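Shrub Trialing Program: Progress Report to the Pilitz Fund
Reporting period: second season, field and container phases
Prepared by Dayana Barajas, trial manager, Testa site
Sep 17, 2022

1. Status

The program is on schedule for field evaluation and one step behind on propagation. Of the 107 hydrangea and weigela selections planted out at Testa last year, 30 remain under active evaluation. The rest were removed at the two scheduled culls or lost over winter. This is a higher rejection rate than the one used in the grant application, and it has freed bench space that we had planned to rent. The saving is shown in the budget table sent under separate cover.

Spending is within the approved lines. No change to the overall award is requested. One transfer between lines is requested in section 6.

2. Field evaluation

Plants were scored every second week from bud break to the end of August. Scores cover habit, leaf condition, bloom count on three marked stems, rebloom, and stem strength after rain. The scoring sheet is the same as last season's except that leaf spot and powdery mildew are now separate columns. Last year's combined figure hid a clear split in the weigela block, where several selections with poor totals had mildew only and no spot at all.

Overhead irrigation was kept on in both blocks through July in order to raise disease pressure. The hydrangeas separated quickly under this treatment. Eleven selections reached the removal threshold by the middle of the month and were pulled. Two more were kept despite borderline scores for their stem strength, and will be used as parents only. They are flagged P in the field book and should not be counted as candidates.

Reflowering in the weigelas was weaker than in the first season. The dry spell in June is one possible cause. The other is pruning date: the east rows were cut back nine days later than the west rows due to a staffing gap, and the east rows account for most of the weak results. We will repeat the pruning comparison next year on purpose, with matched rows.

3. Winter hardiness

The January cold event killed tip growth across the whole hydrangea block and killed four selections outright. Regrowth from the crown was good in most of the survivors. What matters commercially is bloom on that regrowth, and here the results divide into two groups with little in between. Selections from the Troson cross flowered on new wood in every plot. Those from the Skidero cross leafed out well and set almost no flower buds. We recommend ending the Skidero line at the close of this season – the foliage is attractive, but a shrub that skips bloom after a hard winter will not be accepted by growers in our zone.

One caution on these data. Snow cover was uneven, and the plots along the windbreak had deeper drifts than the open plots. Soil probes were installed in the open plots only. Four additional probes have been bought and will go in before the ground freezes.

4. Container phase

A total of 360 rooted liners were potted up in spring in two substrates, bark-based and peat-based, at one fertilizer rate. Finish size was reached in both. The bark mix dried out faster and needed a second daily watering during the hottest weeks, but root systems were denser when knocked out of the pot, and we lost fewer plants to root rot. The peat mix gave slightly taller plants with softer stems, several of which flopped after being moved outdoors.

Pot temperature on the black gravel pad was higher than expected. Shade cloth was added over the south bays in the third week of July. Plants in those bays should be left out of any comparison made after that point, and the data file marks them.

5. Propagation

Softwood cuttings from the leading Troson selection rooted at 98 percent under mist. The other candidates were lower and more variable, and two failed to root in usable numbers. The delay mentioned in section 1 comes from the mist controller, which failed during the second round of cuttings. That round was discarded. Replacement cuttings were taken in August from firmer wood and are still on the bench, and rooting will be assessed before they are moved to the cold frame.

Stock plants have been tagged and moved away from the general collection. Virus testing of the stock plants is booked with an outside laboratory, and results are due before the next report.
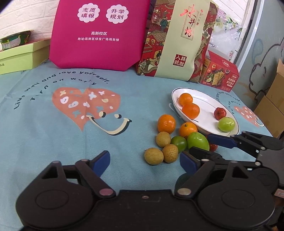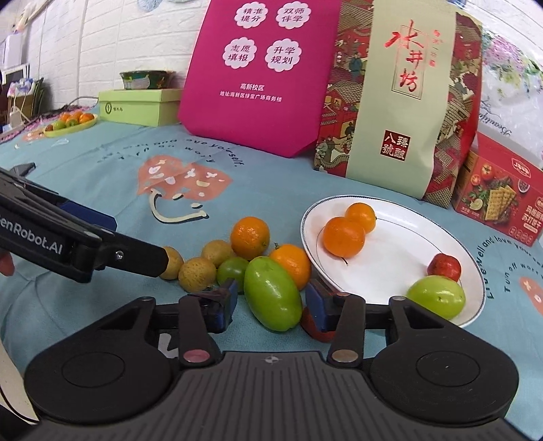 6. Budget transfer requested

We ask to move the unspent bench rental amount to equipment. It would cover a replacement mist controller and a backup solenoid valve. The old controller can be repaired, but the supplier no longer stocks the timer board and quotes a long wait for a rebuilt one. If the transfer is not approved, propagation can continue on manual timing at the current scale, though not at the scale planned for year three.

7. Work planned for the next period

Final field scores will be taken after first frost. Hardwood cuttings from the flagged parents will follow when the plants are dormant. The cold frame vents need new seals before then.

Liners of the five leading selections will be sent to two cooperating growers in spring, under the standard non-propagation agreement. One grower has signed. The second has asked for a change to the wording on plant disposal at the end of the trial, and the draft is attached for your comments.

The next report will include the virus results, the soil probe data and the rooting figures for the August cuttings.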